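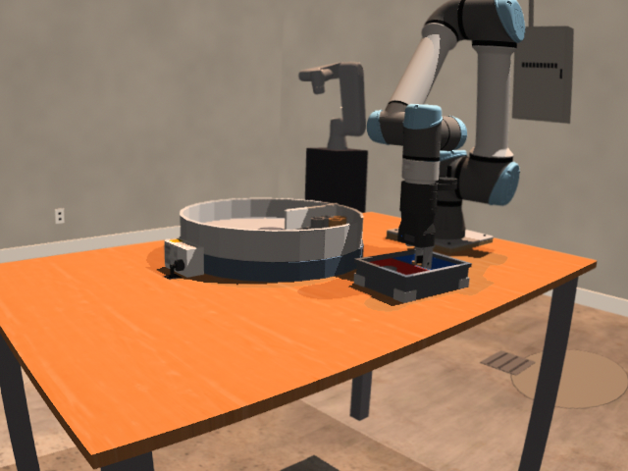 **Poritz Allotment Association, water supply working group**

Minutes of the meeting held on 30/10/2024

Present: Nkechi Iyamu (chair), Fiachra Nic Aodha (minutes), Chiến Lại, Manolis Antoniadis
Apologies: Giang Quan

**1. Minutes of the previous meeting**

Agreed, with one correction. Under item 4 the stopcock is at the north gate and not the lower gate.

**2. Mains supply**

CL reported that the meter was read with all taps closed and again the following morning. The reading had moved. The loss is on the branch serving plots 14 to 22, downstream of the second isolating valve. The valve closes fully and the branch can be shut off without affecting the remainder of the site.

MA asked whether the pipe is the original galvanised run. CL confirmed that it is galvanised as far as the compost bays and blue polyethylene after that. The joint between the two has not been exposed.

Agreed to dig at the joint first. If the joint is sound, the galvanised section will be replaced in full.

**Action:** CL to mark out the trench and circulate a sketch.

**3. Rainwater tanks**

Two tanks are in use, both fed from the shed roof. The overflow from the lower tank discharges against the path and has washed out the edging. MA proposed linking the tanks at low level so that they fill and draw down together, with one overflow taken to the ditch. NI noted that the bases differ in height by 200 mm, so the upper tank could not be used to full depth once linked.

Agreed to raise the lower base to match before any pipework is bought. Slabs are available behind the shed.

**Action:** MA to price fittings from Rastora and one other supplier.
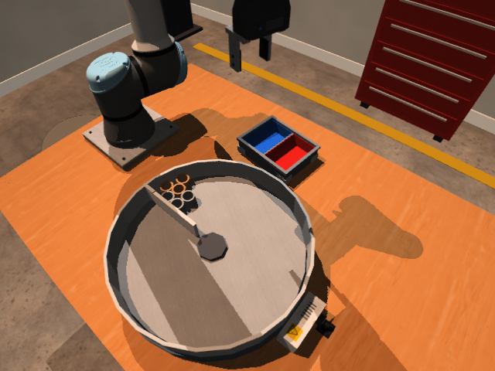

*Fig. 1. Round tray and base plate on tabletop.*

**4. Winter shutdown**

Supply to be turned off in the first week of December. Standpipes to be drained from the lowest point with all taps left open. Last year the tap by plot 9 was closed after draining and the body split. Tags to be fixed to each tap.

FNA asked for the tanks to remain available over winter for the polytunnel. Agreed, subject to lagging on the exposed outlets.

**Action:** FNA to write the notice for the board and the email list.

**5. Hosepipe use**

Discussion of the present rule (hand-held only, no sprinklers). GQ had sent a note in favour of permitting drip lines on timers. CL has no objection if a pressure reducer is fitted. Deferred until GQ can attend.

**6. Any other business**

The trough at the Ison Lane entrance has a sticking float valve. CL to clean it and replace the washer.

Date of next meeting to be set by email.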